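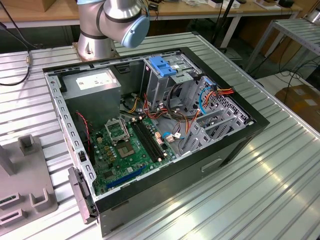
Who can use the new hearing screening program from Umlow? Adults 41 and older who haven't had a hearing test in the past 12 months.

The program opens in October at 13 Flirus clinics. Screening is free and takes one short visit - no referral is needed.

"Many people wait years before they get their hearing checked," said Chrysanthi Vasilakis, program director at Umlow.

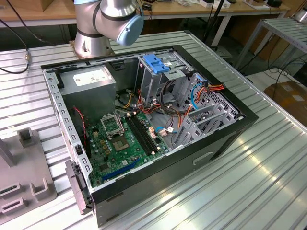
Patients whose results show hearing loss will be offered a full exam with an audiologist. A pilot run by Stamatia Karamanlidis at the Lirkau clinic screened 3161 adults.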